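Cell keeper (part-time, 30 hours a week), Stullevstead

Hello, and thank you for stopping to read this. We are Prirnasum, a small outfit with one two-armed robot that we are very fond of, and we are looking for a patient person to help us keep it in good order.

The cell is called Cukska, after the project it was set up for, and it spends its days handling white plastic frames and the poles that go into them. It is a good machine but it does need looking after, and at present the looking after gets squeezed in between everything else (usually at the end of the day, when we all want to go home).

You would start it up in the morning, check the finger covers for creases and splits and change them when they are past it, look over the cables where they loop round the arms, and keep the wrist cameras clean and pointing where they should. You would also smooth out the cloth, lay out the parts for the next run and write up the log. Every so often a gripper has to come off and be put back square, and we will happily show you how!
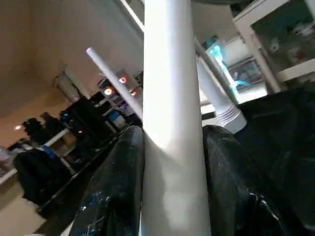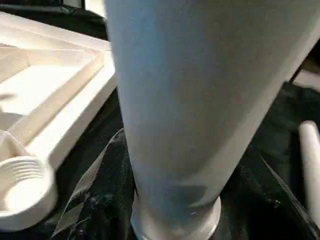
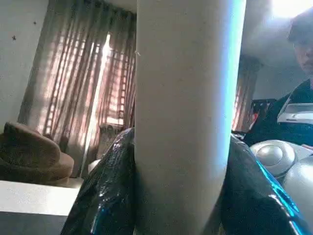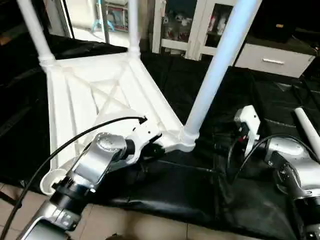
Cukska at Stullevstead. Both arms are in view in the last picture, with the left gripper on the edge of the frame.

You don't need a degree or any robot experience. If you have mended bicycles, sewing machines or coffee machines and enjoyed it, we would love to hear from you. Steady hands help, and so does handwriting that the rest of us can read.

Pay is 1,540 a month before tax, reviewed each April. Hours can be spread over four or five days, whichever suits you better.

To apply, send us a page or so about yourself and something you have repaired, marked "Cell keeper", care of the Escobedo building front desk. Letters should reach us by 2024-10-12. You are very welcome to come and see the cell running before you decide, and the kettle will be on.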